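Sudico Adds Food Storage Containers to Its Kitchen Line

Sudico will bring a new range of rectangular food storage containers to stores in May, the company said. The range has seven sizes – four for the refrigerator and the rest for dry goods.

"People asked us for something that stacks and is easy to see into," said product manager Raili Koivisto.

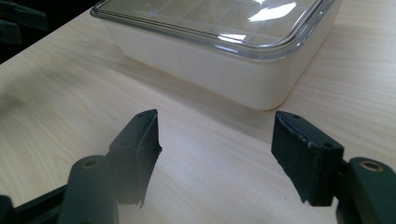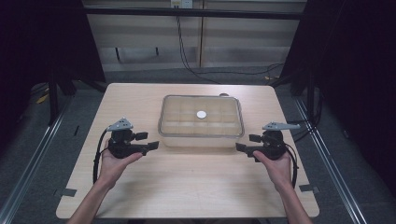
Rectangular containers on a light wood-grain tabletop.

The containers will be sold in 54 stores and through the Kusevier catalog. Retailers can request samples from Dexter Pennington at the Sudico sales office.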